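October 8, 2024

Progress report no. 3 – teleoperated demos, tabletop tasks
To: Erier program office
From: Jhonatan Sánchez

Short one this time, sorry, we're mid-collection and I'd rather get this in on the due date than polish it.

**Where we are**

The remote driving setup works. Operator sits at a desk, moves a handheld controller, the Franka in the simulator follows. Every run is saved start to finish with arm position, gripper opening and both camera views. That was the main promise for this period and it's done.

Kitchen-and-desk table is now our standard workspace. Mug, pan, plate, a book, a few small flat things. We kept it messy on purpose. The tidy layout from the last report gave us demos that all looked the same, and the trained policy fell over as soon as anything moved.
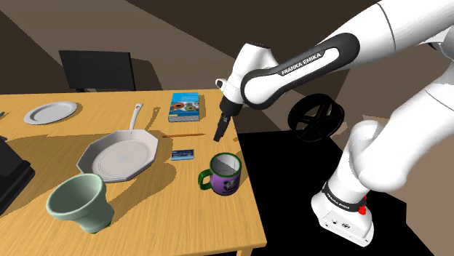
**Remote Demonstration Group, Sikodum – Skamevcombe office**

Tasks being shown so far:

- pick up the mug and set it back down somewhere else
- slide the book towards the near edge
- pick up the small card (hard, see below)
- move the stick clear of the book

Mug and book are in good shape. Stick is okay. Card is a pain. It lies flat and the fingers can't get under it, so operators have been dragging it to the table edge and pinching it there. Works in some runs, but each operator has their own way of doing it and the policy ends up averaging them into somthing useless. We've now written down one way and everyone uses that. Older card runs are set aside, not deleted.

**Operators**

Two regular operators this period, plus me when someone's away. Training a new person takes 3 sessions before we keep their data. First session is always throwaway, they fight the controller. Second they get the hang of the wrist. By the third the motions are smooth enough to learn from.

One change that helped a lot: we turned down how far the arm moves for a given hand movement once the gripper is low over the table. Operators hated it for a day and now won't go back. Fewer bumps, fewer restarts.

We also tried showing the task by hand, i.e. grabbing a real arm and walking it through, on the loaner unit at Portela. Good for big reaches. For fine work near the table it was worse than the controller – your own hands block your view of the fingers. We'll keep it as a comparison and not put more hours in.

**Camera views**

Wide view is what the operators mostly drive from. Close view at the gripper is there for the last bit of the approach, when the wide one doesn't tell you enough about the gap between the fingers. Asked the operators which one they'd give up and got opposite answers, so both stay.

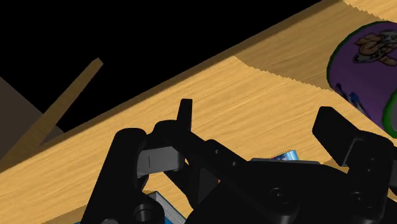
*Close view, fingers open over the table, purple mug-like container at upper right.*

The close view has its own trouble. The gripper takes up a lot of it, and small things on the table can be mostly hidden behind the black parts. Shadows in the render also come out with jagged edges. We don't know yet if that hurts training. Higher shadow quality slows the simulator enough that operators feel the lag, and lag is worse for us than ugly shadows. Might re-render saved runs afterwards at the better setting, the logs have all we need for that.

**Problems**

- Controller drops its connection now and then. Run is lost when it does. New cable ordered.
- Storage filled up once overnight. Now there's a warning.
- Labelling is behind. Every run needs a start mark, a grasp mark and a pass/fail, and it's still one person doing it by hand. This is the real bottleneck, not the driving.
- Reset between runs is slow. Objects go back to random spots and every so often one lands inside another and we have to reset again. A fix is half written.

**Spending**

On budget. The underspend on travel went to operator hours, as agreed by email. No other changes. Reciepts are with the Skamevcombe office if you need them.

**Next, to end of November**

1. Finish the card runs using the one agreed method
2. Clear the labelling backlog, get a second labeller if the hours allow
3. Train on the full set and test with the mug moved to 12 positions we haven't used
4. Swap in 8 new objects
5. Short write-up comparing controller vs by-hand demos

Item 4 is the one most likely to slip. If labelling doesn't catch up there's no point adding objects, so I'd hold it over to the next period.

**What we need from you**

A yes or no on moving some of the hardware line to labelling hours. Same total. Would like it soon as the person we have in mind is free now and might not be later.

Can do a call any time, or come by and try the controller yourselves.

J.S.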